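読了時間：6分

件名：2階の子ども用スペースの無線LANが昼になると切れる件（対応記録）
状態：解決済（たぶん）
起票：Ilze Mets
対応：Valdis Uibo

【受付】
2019-12-11、館内システムのチケットとして受領。本文は「また切れました」の一行のみ。「また」と言われても、こちらには初回の記録がない。Ilzeさんに電話したところ、先月から毎日切れていたが、そのうち直ると思って黙っていたとのこと。ネットワーク機器に自然治癒力を期待する方は意外と多い。

症状は以下のとおり。
・昼の12時を過ぎると、受付のタブレットが無線LANから落ちる
・14時ごろ、何もしなくても復帰する
・1階は無事
・貸出端末のZandodar（入退室管理ソフト）が「接続を確認してください」と言い続ける。確認はしている

【1日目】
まずアクセスポイントを再起動した。直った。午前中だったので当然である。もともと切れていない。
12時を回ったところで予定どおり切れた。再起動しても直らない。アクセスポイントのランプは緑で、本人はいたって元気なつもりらしい。
メーカーのJikdaleに問い合わせたところ、「最新のファームウェアに更新してください」との返答。更新した。管理画面の文字が少し丸くなった。症状は変わらず。

【2日目】
チャンネルの干渉を疑う。昼に切れて午後に戻るとなれば、誰でも電子レンジを思い浮かべる。2階の給湯室にBaird製のレンジがある。喜び勇んで昼休みの使用を禁止し、職員全員に冷たい弁当を食べてもらった。
12時過ぎ、切れた。
レンジは無実だった。謝罪のため菓子を買って給湯室に置いた。経費では落ちなかった。

【3日目】
アクセスポイントのログを初めてまじめに読む。最初に読めという意見は承知している。
切断の直前に、タブレットがDHCPの更新要求を出し、応答をもらえずにいる。電波の問題ではなく、アドレスの問題だった。つまり2日間、私は無関係な空気を調べていたことになる。

割り当て範囲を見ると、200番から始まって8個分しか用意されていない。前任者の設定メモには「客用、これで足りる」とある。3月の時点では足りていたのだろう。いまは昼になると、子どもを遊ばせながら保護者がスマートフォンを開く。早い者勝ちで席が埋まり、受付のタブレットが立ち見になる。リース時間は短いので、昼の客が帰れば席が空いて復帰する。実に公平な仕組みではある。

【4日目】
範囲を広げるだけのはずが、Husarのルーターの管理画面に入れない。パスワードは「いつもの」と引き継ぎ書に書いてある。誰のいつものかは書いていない。
思いつくものを順に試し、三度目の失敗で一時ロックがかかった。待つあいだ2階に上がり、キッチンのおもちゃのそばの床に座って、タブレットの設定を控えた。大人用の椅子は受付にしかなく、受付にはIlzeさんがいる。

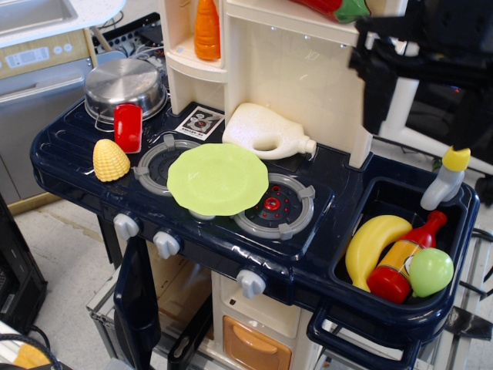

ロックが解けてから、ルーターをひっくり返してみた。底にパスワードを書いたテープが貼ってある。セキュリティの観点からは言いたいことが山ほどあるが、今日だけは感謝する。ログイン成功。テープははがした。

変更内容：
・来客用の割り当て範囲を拡張
・受付のタブレットは業務用ネットワークへ移し、アドレスを固定
・管理パスワードを変更し、所定の金庫に保管（底には貼っていない）

【5日目】
12時、受付の横で待機。切れない。
12時を過ぎても切れない。Ilzeさんに「で、何が悪かったんですか」と聞かれたので、アドレスの枯渇について説明した。途中で来客があり、続きは聞かれなかった。
14時まで異常なし。Zandodarも黙っている。静かだと逆に落ち着かない。

【残件】
・Jikdaleから「更新後の状況はいかがですか」とアンケートが届いている。未回答
・レンジの使用禁止の貼り紙が残っている。はがすこと
・「また切れました」と書く前に、一度目の時点で連絡をもらえるようお願いした。返事は「はい」だった

本チケットは完了とする。再発した場合は新しいチケットで。件名だけでも、できれば二行以上で。

コメント（4）

給湯室利用者
貼り紙、まだあります。今日も冷たいパスタでした。

Ilze Mets
いまのところ切れていません。枯渇の続き、今度ちゃんと聞きます。

通りすがりの情シス
うちも同じでした。レンジを疑って買い替えまで行ったので、菓子で済んだなら安いものです。ログは最初に読みましょう。

Valdis Uibo
承知しています。貼り紙はいまからはがしに行きます。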